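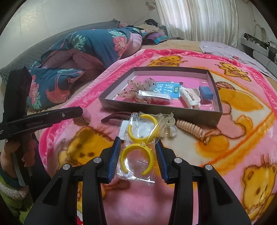 **Sorting hair accessories: one box or several?**

**pinkshelf13**
Moved the whole hair stuff collection out of the bathroom drawer last night and spread it on the bed to sort. Claw clips, bows, coil ties, a comb clip, and a bunch of little things still in their plastic bags. I have one shallow cardboard box and I want everything I wear in a normal week to fit in it. The rest goes in a bin on the closet shelf.

Two questions. Do you take new pieces out of the plastic right away or leave them in? And do bows go flat in the box or somewhere else? Mine get crushed.

**Ollie_knots**
Take them out. The plastic takes up more room than the clips do and you end up not wearing anything that's bagged. I had a drawer full of wrapped stuff from Gisow and forgot I owned half of it.

**tansheet**
Disagree. Leave the matching pairs bagged. Once you split up a pair you will find one of them in November behind the washing machine. Everything else, sure, open it.

Bows go on top, last thing in. Never under claw clips. The teeth catch on sheer fabric and pull threads.

**pinkshelf13**
The pairs thing makes sense. The yellow ones are staying in the bag for now.

I tried bows on top but then I have to lift them out every time I want a clip. The box is low too, so there isn't much "on top" to work with.

**drawerperson400**
Get a divided tray. I use the Sarmiento one with 13 sections, small stuff in front and claws in back. Coil ties get a section of their own or they grab onto everything else.

**Ollie_knots**
Those sections are too small for a long clip. I returned mine. A plain box with 3 smaller boxes inside works better and costs nothing – cut down tea boxes are fine.

**drawerperson400**
Depends on the clip. Mine fit if I lay them at an angle.

**pinkshelf13**
I'll try the cut down boxes first. What about pom-poms? They don't stack with anything and the fluff gets flat if something sits on it.

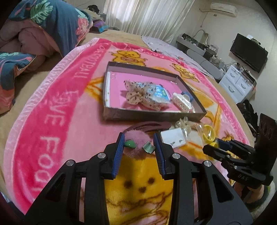

**tansheet**
Hang them. I put a ribbon on the inside of the closet door and clip or loop the fluffy ones onto it. It holds up to 13 before it starts to sag. If the fur is already flat, hold it over a steaming kettle for a few seconds and brush it out with an old toothbrush.

**Ollie_knots**
Steam is a bad idea if it's glued on. I lost one that way. Just brush it dry.

**tansheet**
Never had one come off, but okay, check the back for glue first.

**pinkshelf13**
Dry brush it is. I have a Ziser hook strip I never put up, so I'll use that for the ribbon. Tea boxes are going in tomorrow. If the long clips don't fit I'll move them to the bin.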